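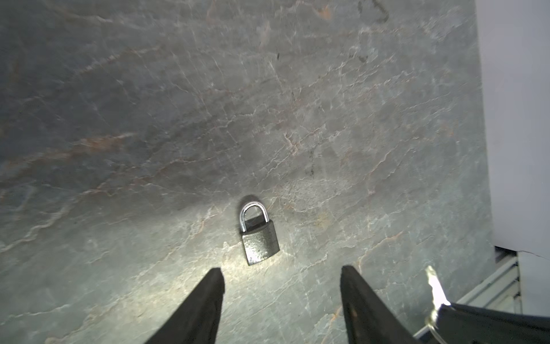 Satish Subramaniam has spent most of March comparing gripper fingers, and he would like people to stop asking him which one won.

"It depends on the part," he says. "I know that's a boring answer. A finger that's great on a cardboard box can be useless on a small piece of metal lying flat."

Subramaniam runs the test bench at Zuven, a small firm that sets up two-arm stations for assembly shops. His report on the finger trials, called Tastisstead after the street where the firm had its first office, goes out to customers in April 2018. We talked by phone while he was still working through the last of the numbers.

The trials covered 3 finger shapes, and the one he talks about most is a plain black taper, wide at the base and narrow at the tip. Each shape got 800 grasp attempts, split between the left arm and the right.

Why padlocks? "They're awkward in a useful way," he says. "The body is a block, so you can pinch it. The shackle is a thin loop, so you can hook it or miss it completely. And it's shiny, so the camera has a bad time. You get three problems for the price of one lock."

The camera turned out to be a bigger part of the job than he planned. Zuven puts a small camera at each wrist, looking down past the fingers, and in the early runs a polished shackle would throw back so much light that the software put its edge in the wrong place. Subramaniam spent 2 days changing only the exposure.

"I was blaming the fingers for misses that came from the picture," he says. "We threw out the first week and started over. That hurt, but I'd do it again."

He also tried 2 controllers. The older one, which the staff call Annamalai, sends position commands and not much else. The newer one, Fuver, watches motor current and eases off when the fingers meet something solid.

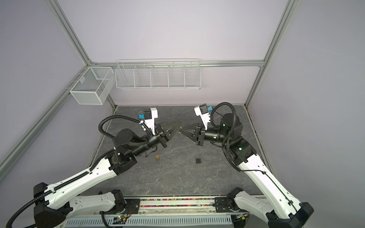

With two arms working toward the middle, the difference shows up quickly. Handing a part from one gripper to the other means both are holding it for a moment, and if neither gives, something slips or the arms start to push against each other. On Annamalai he had to slow the handover down until it was painful to watch. Fuver let him run it at normal speed, though it took 16 rounds of tuning before he trusted it.

"Fuver is better at handing over. For picking up off the table, I couldn't see any difference," he says. "If a customer only has one arm, I'd tell them to keep the old controller and save the money."

He is less settled on finger material. A softer face held brass bodies well but wore down at the tip, and he hasn't run it long enough to say when a shop would need to replace it. The report will give the wear measurements without a recommendation.

Next on the bench are keys, starting with a single key on a flat surface. He has tried it a few times already and doesn't want to give a success rate.

"Low," he says. "Put down low."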